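Board: Lab & Bench Work > Automation
Thread: Arm on the prep bench, 2 months in. what happens to the techs?

benchrat_40
Joined: April

Long post sorry, typing on break.

I'm a bench tech at a contract testing lab (Sarnora, small, mostly food dyes and beverage color work). Management put an arm on the color prep bench 2 months ago. Pouring, moving tubes, simple mixes. Before that it was three of us on rotation doing the same thing by hand all day.

Nobody got let go. Want to say that first bc it's what everybody asks. But the job is different and I can't decide if it's better. I used to prep. Now I set out glassware, stand outside the panels, watch, write down when it stops. Somebody has to be there the whole run. My wrists feel great, my brain is mush.
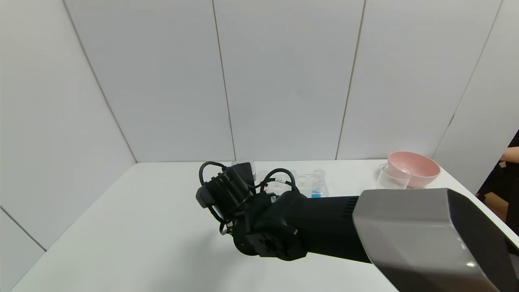
The other thing is the pay grade. Prep was grade 2 with a bench allowance. Watching the arm is "monitoring" and monitoring has no allowance on our sheet. HR says it's under review. It's been under review since before the thing was bolted down.

Anybody been thru this? Did the grade get fixed or did you have to push?

pipettegoblin

We had ours put in by Resto last year. Push. Get it in writing what you do during a run, every single task. Ours tried the same "monitoring" line until somebody listed out the resets, cleanups, logging, restocking. Turned out to be a longer list than the old job.

Also mush brain is real. Ask for shorter turns at it. We do 40 minutes then swap.

old_titrator

Going to disagree with the mood here a bit. I did color prep by hand for a long time and have the tendon surgery to show for it. If an arm had been on my bench I would of kissed it. Standing and watching is boring, fine. Boring doesn't put you in a splint.

The pay thing is separate and yes that's crummy.

benchrat_40

@old_titrator fair, and I'm not saying rip it out. One of our three had to quit hand prep for the same reason and she likes the new setup fine. I'm asking what the job IS now. New hire starts soon and I have no idea what to teach them. Do they learn to pour by eye? Do they ever need to?

@pipettegoblin 40 min swaps sounds like heaven. We do half a shift straight.

mezzanine_kev

Half a shift staring at one arm is nuts. Somebody's going to miss something.

Teach the new hire by hand FIRST. We skipped that at Osonau and regretted it. Had people who could restart a run but couldn't look at a cup and tell you the color was off. The arm doesn't know it's off either unless someone set it up to check.

quietcentrifuge

Counterpoint, we stopped teaching hand prep and it's been fine. Plate reader catches bad color better than any eye. I get the nostalgia but you can't spend two weeks training people on something they'll do twice a year.

mezzanine_kev

You have a plate reader on every bench? Must be nice. Most small labs don't.

quietcentrifuge

Ok no, not every bench. One per room. Still.

benchrat_40

No plate reader on ours. It goes down the hall in a batch at end of day, so if the first mix is wrong you find out at 4 pm. That's sort of my whole point about the eye.

Did what pipettegoblin said and started a task list last night. So far:

set out rack, tubes, cups, bowl
check levels before start
start run, stay in reach of the stop
log every stop with time and what it was holding
reset whatever it knocked
wipe down
relabel
carry to reader

That's no "monitoring". Also 29 stops logged last week, every one has a line in the book in my handwriting or a coworker's.
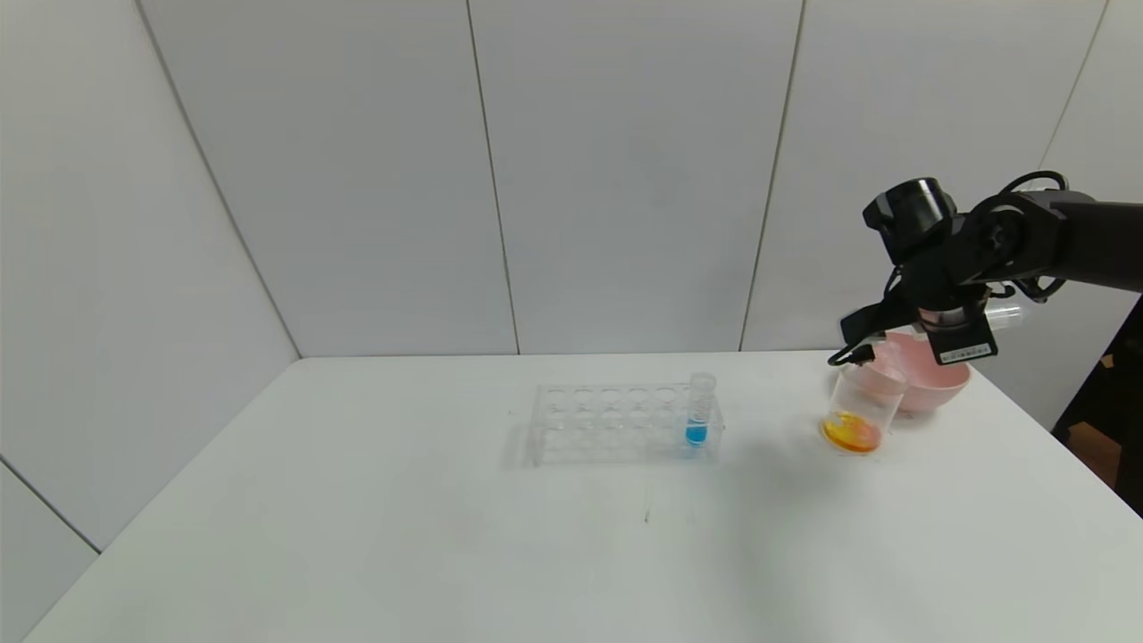
Setup is the part I'd teach first, ahead of any pouring. Where stuff sits matters way more now than it did by hand. By hand you just reach around things. With the arm there's a spot for everything and if you're off you get a stop, so I'm pretty fussy about it. Cup in front of the bowl, rack over toward the middle with open space in front. And a new person needs to be able to read the bench fast mid run, like one tube of blue at the right end of the back row, bit of orangey yellow in the bottom of the cup, rest of the holes empty, ok so where are we in the sequence? I can do that at a glance bc I did it by hand for years. Don't know how you get there if you never did.

pipettegoblin

THAT paragraph goes in your letter to HR. Almost word for word. Reading the state of a run is a skill, that's what they're paying for if they'd admit it.

old_titrator

Agree with goblin. And I take back half of what I said, I was picturing you in a chair with a magazine.

Who decides when the run restarts after a stop, you or the supervisor? If it's you that's a judgment call and at my old place judgment calls bumped the grade.

benchrat_40

Me. Supervisor's in another building most days. Adding that to the list, thanks.

quietcentrifuge

Careful tho. If you write down that you're making restart calls alone, somebody upstairs might decide you shouldn't be. Then it's a locked screen and a phone call every time. Seen it.

mezzanine_kev

That's a reason to have it written down, not a reason to hide it. If something goes wrong on an unofficial restart guess who's wearing it.

quietcentrifuge

Sure. Just saying know your boss before you hit send.

splitshift_dom

Lurker, made an account for this. We went thru the grade fight at Domínguez, took from April to the end of the year. What worked was the stop log. They had been telling us the arm ran by itself. We had 1,681 entries. Grade came up one step, allowance came back, not backdated. Still mad about the backdating.

Keep a copy of the book at home. Photos of the pages are fine, check your policy first.

benchrat_40

1,681 omg. Ok that's the plan then. Copying the log, sending the list in after the weekend, asking for 40 min swaps in the same letter.

Still undecided on the new hire. Leaning a week by hand then onto the arm. quietcentrifuge I know you think that's a waste

quietcentrifuge

I do lol. Three days.

mezzanine_kev

Two weeks.

benchrat_40

Breaks over. Will post when HR answers.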